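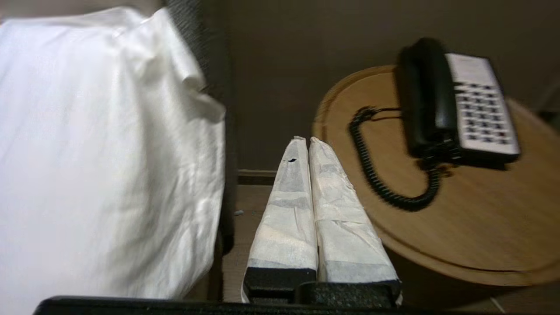
So the Plolteo reissue is out and every record shop newsletter I get is calling it "the lost punk classic". Lost by whom? I could have bought a copy any weekend for years. Bit of a thread.

The story goes that they pressed 683 copies, sold them out of a van and split up before March was over. Every sleeve note repeats it. I've asked three people who were at those shows and none of them remembers a van.

Girish Kaushik drummed on side one and left. Markos Katsaros drummed on side two and gets the credit for both. You can hear the join. Side one rushes, side two plods, and I know which I'd keep.

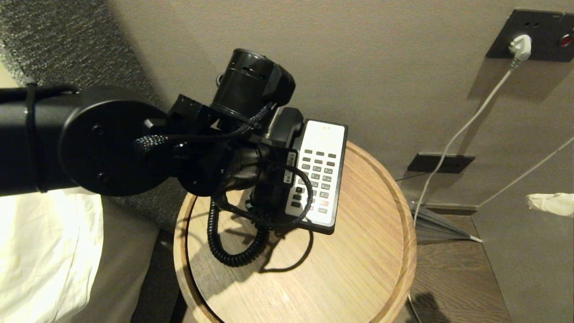 "Remastered from the original tapes", says the sticker. Fine, but which ones? Tuverent, the label, won't say. My old copy has tape hiss all over the intro to "Yakubu". The new one has the same hiss, plus a click I'm fairly sure is somebody's vinyl.

And it's louder. Much louder. The bass used to wander about under the guitars and trip them up, which was half the fun. Now it sits there like a fridge.

I'll give them this: Mal-soon Bang's singing holds up. She sounds bored and furious in the same line, and no amount of fiddling with the treble can spoil that. "Bus Money" is still 2 minutes of somebody slamming doors, and I love it.

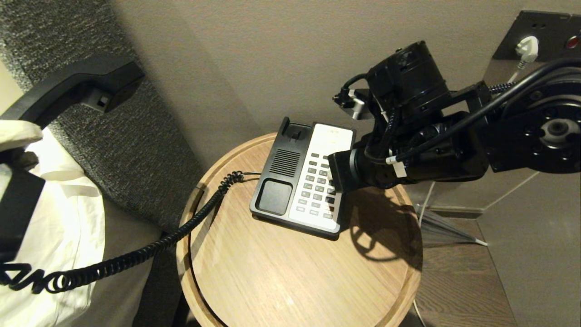

The bonus disc is another matter. Four demos, a radio session, and a live set where Su-bin Sung spends longer tuning than playing. £25 for the lot. The booklet essay by Ye-rin Yeo is good when she sticks to the lyrics and less good when she tells me they "invented" a sound that every band in town was already making.

Mine is numbered 1433, by the way. Limited edition. Limited to what, it doesn't say.

If you've never heard them, buy the single disc and skip the box. If you've got the original, play that. And if anyone did see the van, my replies are open.

Next up is the Horuvo tape, once I've found something to play it on.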